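## Part 2: Setting up your crew's fundraising page

Welcome back! By now your crew leader has registered the team on Redora and you've picked the charity you're rowing, walking or pedaling for. Now for the fun bit – building the page your friends, coworkers and long-lost cousins will land on when they want to give.

Set aside 20 minutes. You'll need your crew code (it's in the welcome email, six letters, no spaces) and a short piece of writing about why you're taking part.

### 2.1 Create the page

1. Sign in to Redora and open **My Challenge**.
2. Choose **New page**, then **Crew page**. Solo pages have their own setup, covered in Part 4.
3. Type in your crew code and select **Match**. The name of your charity should come up in green.
4. Check the charity name carefully. Several hospice and patient transport groups have very similar names, and you can't switch after the first gift comes in.
5. Enter your crew name exactly as you want it printed on the finish-line certificate. Accents are fine – the Ñahui crew kept theirs, and it looks terrific.
6. Select **Save draft**.

**Note:** A draft page is visible to your crew only. Share it with them early, while it's still easy to fix things!

### 2.2 Write your story

The story box is the heart of the page, so enjoy yourself here. Tell people who you are, what the challenge involves and what the charity does with the money. If someone in your crew has a personal tie to the cause and is happy to share it, put that near the top.

1. Select **Edit story**.
2. Paste or type your text. The box holds plenty, but two or three short paragraphs read best on a phone.
3. Add your distance in the **Challenge length** field. Use miles, with numbers only (for example, 1,068).
4. Select **Preview** and read it out loud once. You'll catch things!
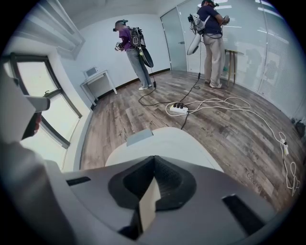
Once the wording feels right, ask one person outside the crew to read it too. They'll spot the inside jokes and the rowing terms you stopped noticing months ago.

**Caution:** Get permission before you name a patient, a family member or anyone under 18. Donors can see the page without signing in, and search engines pick it up within a day or so of going live.

### 2.3 Set your goal and link payments

1. Open **Goal** and enter a whole dollar amount. You can raise it as often as you like, but you can lower it only once.
2. Open **Payments** and choose **Kornex**. Gifts go straight to the charity's account, so you never have to handle the money.
3. Turn on **Thank-you notes** and write a line or two of your own. People love these!
4. If your employer matches gifts, switch on **Match pledges** and add the name of your contact there.

**Note:** Cash from bake sales and bucket collections goes in under **Offline gifts**. Two crew members have to confirm each entry before it counts toward your total.

### 2.4 Go live

1. Select **Publish**.
2. Copy the short link and send it to your crew first, so the page already has a few gifts on it when everyone else arrives.
3. Print the Grimis poster from the **Downloads** tab. It has a blank space for your link or a QR code.

Pages for the summer challenges stay open until the end of June. If the green charity name doesn't appear in step 3 of section 2.1, send your crew code to Wumpini Yakubu at the crew help desk before you go any further.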